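Checklist do arrecadado lá de casa: humidade, prateleiras e caixas de cartão (com os meus comentários)

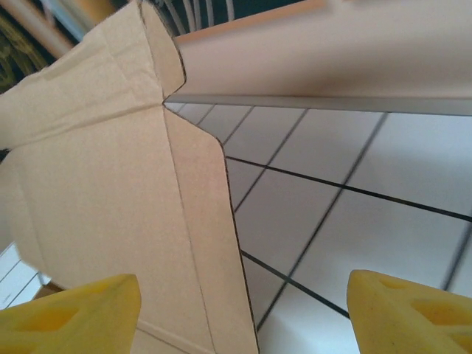

Alcides Amaral acha que eu devia fazer esta volta duas vezes por ano, e não uma, e que caixa de papelão no chão é meio caminho andado para ter bicharada até ao Natal. Respondi-lhe que duas vezes por ano nem o carro vai à oficina, mas fiquei a pensar naquilo e acabei por pôr a lista toda a limpo, ponto por ponto, com o que encontrei desta vez.

Volta feita em 16/02/2019, de manhã, com luva, lanterna e um café que arrefeceu logo no segundo ponto. A última tinha sido em setembro, muito a correr. O arrecadado é o da cave, na Rua Nogueira, com uma janelinha que dá para o pátio e uma parede encostada à terra (é essa que dá trabalho, a norte).

ANTES DE ENTRAR

[x] Luz do teto a funcionar
Funciona, mas demora. Aquilo pisca três ou quatro vezes e só depois se resolve. Apontei para trocar o arrancador.

[x] Porta abre até ao fim
Abre, sim senhor. Em setembro batia no escadote e eu passava de lado, feita contorcionista. O escadote agora vive atrás da porta da lavandaria.

[ ] Chave suplente no sítio
Não está! Alguém a levou e ninguém se acusa. Fica em aberto.

CHÃO E PASSAGEM

[x] Corredor livre até ao quadro elétrico
Medi com a fita: 62 cm no ponto mais apertado, entre a estante e a arca. Passo bem, o meu cunhado passa a resmungar. Se um dia for preciso lá chegar às escuras, prefiro não ter de saltar por cima do saco da tenda.

[x] Nada solto que role ou escorregue
Tirei duas latas de tinta vazias e uma bola. A bola voltou a aparecer lá ao fim da tarde, tenho crianças em casa, paciência.

[ ] Chão seco junto à parede norte
Aqui não posso pôr a cruz. Havia uma mancha escura no canto, do tamanho de um prato, e a tinta fazia aquelas bolhinhas que rebentam quando se passa o dedo. Limpei, marquei o contorno a lápis e volto a ver daqui a um mês para perceber se cresce.

PRATELEIRAS

[x] Estante presa à parede
Presa em cima, com os dois esquadros. Abanei-a com vontade e nem se mexeu.

[x] Peso dentro do limite
A etiqueta da estante (é uma Traltum, comprada já em segunda mão) diz 50 kg por prateleira. A de baixo anda lá perto com os frascos de compota e as ferramentas, por isso passei o berbequim para a bancada. Coisas pesadas em baixo, coisas leves em cima, isto a minha mãe já dizia e eu demorei anos a fazer.

[ ] Prateleira do meio direita
Tem barriga. Pouca, mas tem. Virei-a ao contrário, que é um truque feio mas vai servindo, e pus tábua nova na lista de compras.

CAIXAS DE CARTÃO

Este é o capítulo em que eu e o Alcides não nos entendemos. Ele quer tudo em plástico com tampa. Eu gosto do cartão: dobra-se, escreve-se em cima, e quando acaba vai para o ecoponto. Mas tem de se olhar para ele com olhos de ver.

[x] Abas sem rasgões nos vincos
O cartão canelado costuma ceder primeiro nas dobras. Uma ruga ou uma mossa leve deixo passar, vinco aberto já não deixo. Rejeitei uma caixa, que era a dos enfeites, e mudei-a toda para outra.

[x] Fundo firme
Palma da mão por baixo e levantar só um bocadinho. Se o fundo fizer barriga, leva fita nova em cruz. Duas levaram.

[x] Sem cheiro a mofo
Enfiem mesmo o nariz lá dentro! A caixa dos livros da faculdade tinha um cheirinho suspeito, pus os livros a arejar no corredor e agora toda a gente tropeça neles.

[x] Nenhuma caixa diretamente no chão
Todas em cima do estrado. Esta dou de barato ao Alcides.

[ ] Etiqueta em dois lados
Metade só tem num, e claro que é sempre o lado virado para a parede.

ELETRICIDADE E FOGO

[x] Nada encostado ao quadro
[x] Extensões desligadas e enroladas
[x] Extintor com o ponteiro no verde
É um Restska pequenino, dos de pó. O selo está inteiro e a validade ainda dá para um tempo.

[ ] Detetor de fumo testado
Carreguei no botão e nada. Pilha morta. Comprei duas, que a do corredor há de ir a seguir.

PRODUTOS

[x] Tintas e diluentes fechados, na prateleira alta
[x] Rótulos legíveis
Havia um frasco de vidro sem rótulo com um líquido amarelado. Não abri, não cheirei, foi direitinho para a entrega de resíduos perigosos. Façam o mesmo, por favor.

[x] Contador da água sem fugas
Marcava 2,735. Fechei tudo em casa, esperei meia hora e continuava igual.

FICA PARA A PRÓXIMA

Chave suplente, mancha do canto, tábua da prateleira do meio, segunda etiqueta nas caixas, arrancador da lâmpada. A pilha do detetor pus no próprio dia, antes do almoço, e o bicho apitou tão alto que o gato desapareceu até à noite.

Comentários (3)

Zulmira
A mancha na parede norte cá em casa era condensação, passou quando deixámos a janelinha aberta uma hora por dia. Experimente antes de chamar alguém!

Alcides Amaral
Continuo na minha: plástico. Mas gostei de ver que o estrado ficou.

leitor_da_cave
E a borracha da janela, não entra na lista? A minha estava toda ressequida e a chuva entrava por ali.

Artigos recentes

Desumidificador Prultcombe: três meses de uso na cave
Como guardo os cobertores de inverno
Lista para a varanda antes das chuvas
Compotas: frascos, tampas e prazos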